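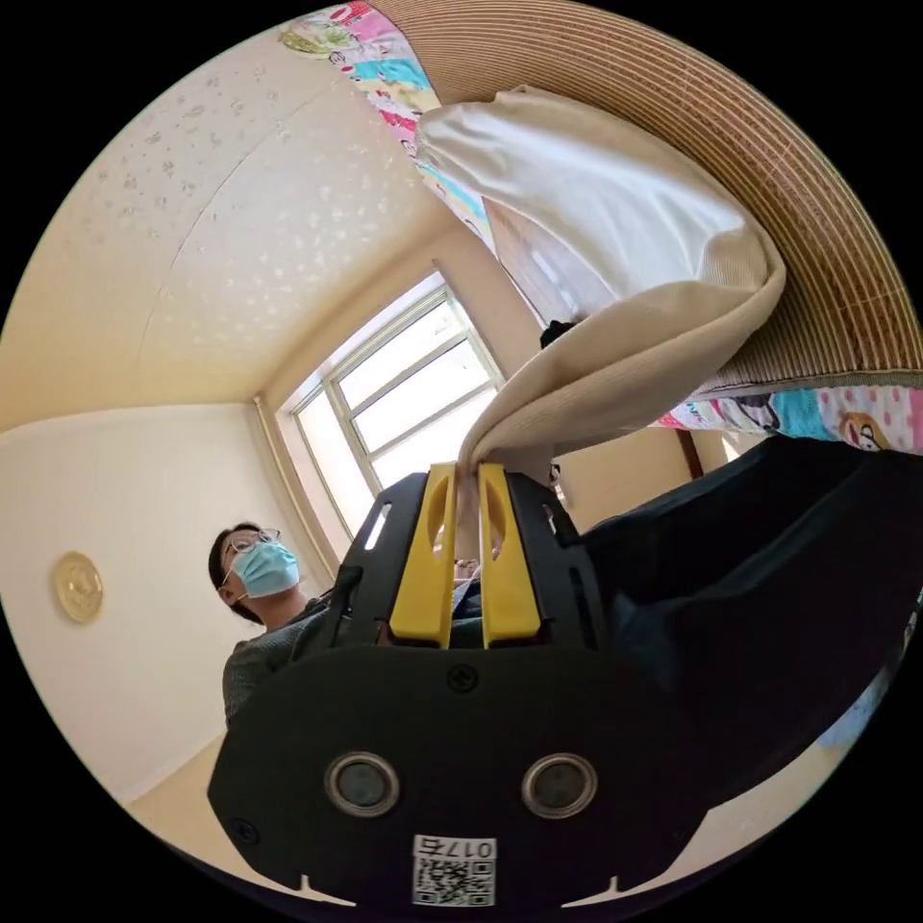 *The room.*

**The 64 to Darkley**

Missed the four-ten by the length of a parking lot. Ran for it anyway, case banging on my knee, driver looking right at me. Doors shut. Gone.

So, an hour. An hour in Rudbridge with my father's accordion and a pawn ticket that said Monday, six o'clock, no extensions. The accordion wasn't the thing in hock. The accordion was what I was going to swap. The ring was in Darkley, at Mendes Loan, and my mother didn't know it had left the house.

She'd notice by supper. She does the dishes, takes the ring off, puts it in the saucer. Except the last two weeks she'd had her hand bandaged from the oven door and hadn't worn it. Bandage was coming off today. Today! I'd had fourteen days of luck and spent every one of them thinking I'd go tomorrow.

I tried the pay phone. Dead. Tried walking, which was stupid, it's nine miles and the thing weighs as much as a dog. Got as far as the feed store, set it down, picked it up, went back.

A woman on the bench had a bag of onions and one of those looks.

"You play that?"

"No ma'am."

"Then what are you doing with it?"

Selling it, I said. She moved the onions to her other side like it might be catching.

I should say he left it to me. Not my brother, who could play. Me. It came up from Greltton on the freight truck after the funeral, with a tag wired to the handle, number 2961, and I never took the tag off. Never took it out of the case either, but for once, and it breathed when I lifted it. A big sad wheeze. Shut it back up quick and slid it behind the coats and there it stayed, four years.

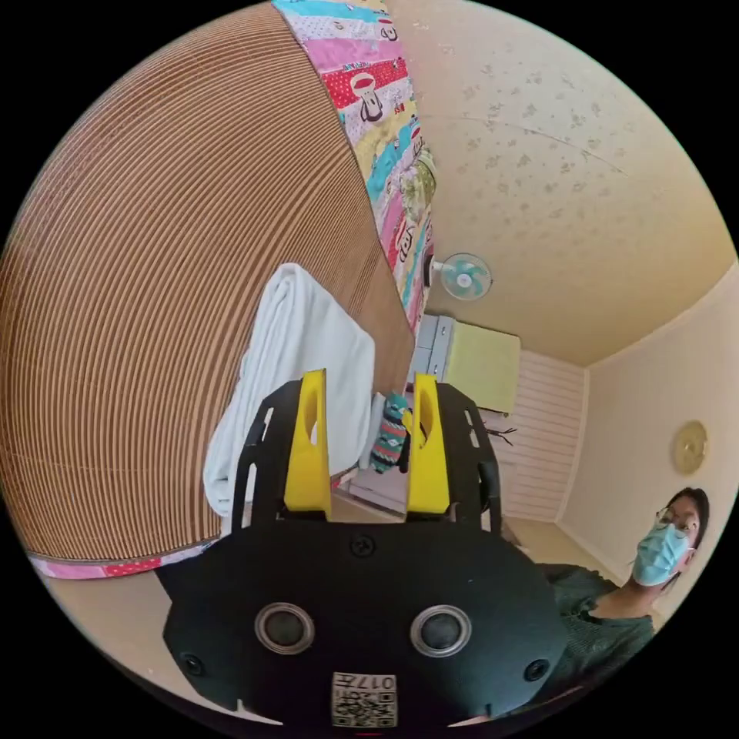
The five-ten came at five twenty-five. Onions got on ahead of me, paid in nickles, one at a time. I stood there with the case on my hip wanting to scream.

Sat up front. Watched the clock over the driver, which was wrong, then watched the bank clock going by in town, which was worse. Stop at the cannery. Stop at the school. A kid got on with a birdcage, no bird, and had to talk it over with the driver. Stop at the other end of the cannery.

Five fifty-one, Darkley bridge. Up. The bridge was up. One little boat under it, taking its time, a man in a cap eating a sandwich.

I got off. Driver hollered at me and I got off anyway and stood at the rail like that would bring it down faster. Then it was down and I was running, two blocks, three, past the bus, the bus past me, the onion woman in the window with her hand flat on the glass. I think she was cheering. I'd like to think so.

Mendes had the sign half turned.

"I'm closed."

"You're not, it's two minutes to."

He let go of the sign. Let me put the case on the counter. I gave him the ticket and he read it twice, moving his lips.

"One thirty-nine," he said. "With the interest. 139 even."

"I've got this."

He opened it up and didn't say anything for a while. Ran a thumb down the keys, not pressing. Then he put his arms through the straps, a big man, it looked like a toy on him, and he played. Right there, lights half off. Eight or ten notes. I knew it. My father used to do that one on the back steps when he thought we were all asleep, and he always got stuck in the same place, and went back, and got stuck again.

Mendes didn't get stuck. He went right on through to the part I'd never heard.

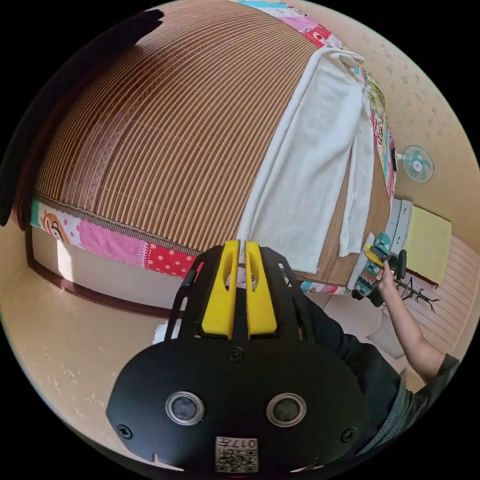 "Stop," I said. "Please."

He stopped. Slipped the straps off, laid it down in the case, careful, did up both the latches. Then he went in back and I heard the drawer, and he came out with the ring in a little brown envelope.

"You'll bring it Fridays," he said. "What you can."

"I don't want to sell it anymore," I said, like an idiot, since he'd just said that.

"No," he said. He turned the sign the rest of the way.

Last bus home was at seven. I sat on the curb with the envelope in my shoe, so I'd feel it, and the case across my knees. Hummed as much of the new part as I could rember. Got home with the dishes already in the water and my mother at the sink, sleeves up, her back to the saucer.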